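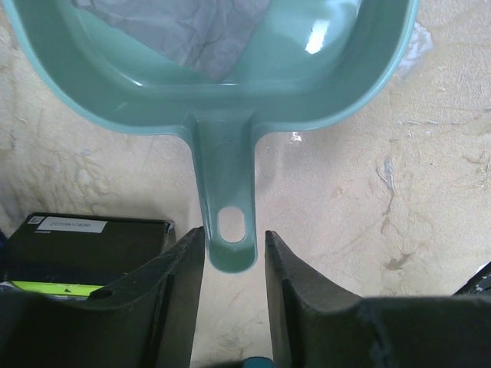 Attachment 1: green dustpan with gray cloth.

Ticket 1403
Product: Estumach wall-mount dehumidifier, 12-liter model
Site: Wulwood storage building, lower level
Status: Closed
Priority: Normal

Problem as reported
Unit stops after 13 minutes of run time and shows code E2. Fan keeps turning, compressor does not. Power cycling clears the code, and the unit then runs another 13 minutes and stops again. Humidity in the room has climbed since the fault began in February. Bucket is not full. Customer has already emptied it and reseated it.

First response
E2 on this model is a coil temperature fault. The usual causes are low airflow, a room that is too cold, or a coil sensor that has come off its clip. Please check the following and reply with results:

Room temperature at the height of the unit. The compressor is locked out under 41 F.
Intake filter, both sides.
Clearance in front of the intake grille.
Firmware version. Hold Mode and Timer together until the display changes.

Customer reply
Room is 58 F. Filter washed and dried overnight, refitted, no change. Nothing stored in front of the grille. Firmware reads 2.0. Stopped again at 13 minutes with the filter out completely.

Support
Thank you. With the filter out and the same run time, airflow through the filter can be ruled out. Please unplug the unit, remove the two screws under the front cover and lift the cover off. The coil sensor is a black bead on a thin gray lead. It should sit inside a copper sleeve on the left side of the coil, about halfway up. Do not pull on the lead.

Customer reply
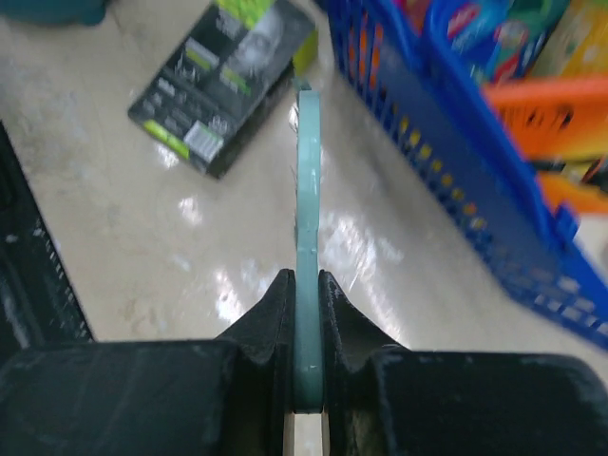

Cover is off. The sleeve is there but the bead is hanging free behind the fan housing, nearly touching the drain pan. The clip that holds the lead is cracked. Coil had a light layer of dust, brushed off with a soft brush. Pushed the bead back into the sleeve by hand and ran the unit with the cover on. It ran 2 hours and then gave E2 again. When the cover came off the bead had slipped out.

Support
That matches a failed retaining clip. When the bead hangs near the drain pan it reads the pan and not the coil, and the board treats the reading as a frozen coil that will not defrost. Clip is part of the Nowicki sensor kit. The kit includes the lead, bead, sleeve and clip. Replace all of it, as the older sleeve is slightly wider and the new bead will not hold in it.

Do not use tape or glue on the bead. Tape lets go when the coil sweats, and glue slows the reading.

Kit has been ordered through Tostico, no charge, unit is within warranty. Old parts do not need to be returned.

Customer reply
Kit arrived and fitted. Connector on the new lead is keyed the other way from the old one, so the lead has a half twist in it. Is this a problem?

Support
No. Later leads were made that way. Keep the twist clear of the fan blades and route the lead behind the post on the left.

Customer reply
Routed as described. Unit ran 12 hours with no code. Bucket filled and the unit shut off on the full-bucket switch as normal. Emptied, restarted, still running at 7:40 a.m.

Resolution
Sensor kit replaced. Cause: cracked retaining clip, coil sensor out of sleeve. Firmware left at 2.0. If E2 comes back, reply to this ticket and include the run time before the stop and the room temperature.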